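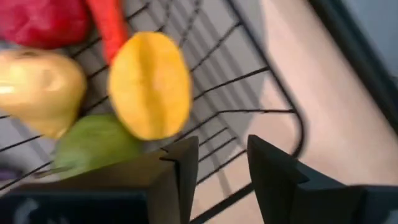 Bright colors in a black wire basket

Zadstead Social > Staff Pages > Account Safety > June check

Shared accounts safety check, June
Checked by: Wendy Catterall
Accounts covered: Zadstead main page, Pavholm page, Rowbotham archive feed

1. Two-step login on for every account. PASS
All three! Pavholm was the holdout last time, so a big thank you to Darren Tapley for getting it done.

2. Old staff logins removed. PASS WITH NOTE
Found 4 people on the Rowbotham feed who have moved on. Removed them while I had the page open. Please tell me when someone leaves.

3. Photos of strangers. FAIL
One post on the main page showed a man asleep on the bus with a jokey line under it. It's down now. I know it was meant kindly, but he didn't agree to it and the replies were getting personal. Ask first or leave the face out.

4. Personal and work accounts kept apart on phones. PASS
Loved seeing the different colored icons (great trick, Pavholm team, I've copied it).

5. Comment filters up to date. PASS
The blocked word list is at 576 entries. Fusemis held back 254 comments for review and I read the lot. Most were spam, a few were nasty, and a handful were perfectly nice people talking about Scunthorpe. Those are back up.

6. Pile-on plan known to everyone with a login. PARTIAL
Darren had it word for word: stop posting, save screenshots, call the lead. Two others weren't sure who the lead is. It's me! Number is on the inside cover of the binder.

7. Home addresses, car plates and school badges out of shot. PASS
Went back through every post since the last check and found none. Really pleased with this one.

To fix: item 3 reminder to all posters (Wendy), item 6 run-through with the Pavholm team (Darren).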